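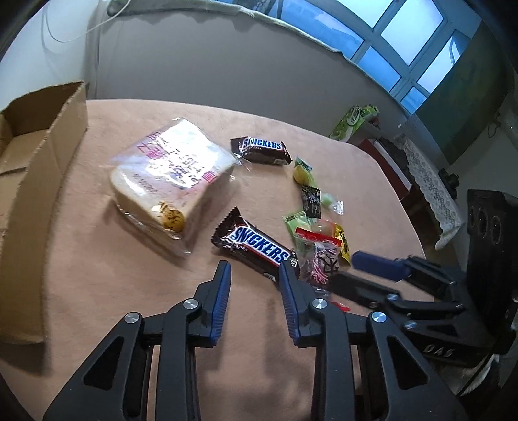

Hanora round table cloth in peach-pink, with an open cardboard box, bagged sliced bread, Snickers bars and small wrapped sweets.

Hanora Round Table Cloth, Peach-Pink
Supplied by Javell

Soft-textured cloth for round tables in kitchens, staff rooms and serving areas. Suited to dry goods, packing and everyday meals. One cloth per pack. Table and contents not included.

Specification
Shape: round
Colour: peach-pink
Finish: soft-textured, matt
Edge: single turned hem, 6 mm
Fits table tops up to: 109 cm across
Drop at that size: 23 cm all round
Wash: 40 degrees, colours separately
Tumble dry: no
Iron: cool, reverse side only
Order code: Hanora 109 PP

Fitting
Lay the cloth over the table with the hem facing down and even out the drop before loading. On smaller tops the drop increases. For tops with a sharp rim, fit the Furex felt ring first (sold separately).

Care
Shake out crumbs before washing. Do not bleach. Lift cardboard boxes clear of the cloth when moving them, as rough cut edges can pull the surface.

Availability
In stock in peach-pink. Sold singly or in cartons of 6. The matching Sartori napkins return in July.

Page updated Mon 25 November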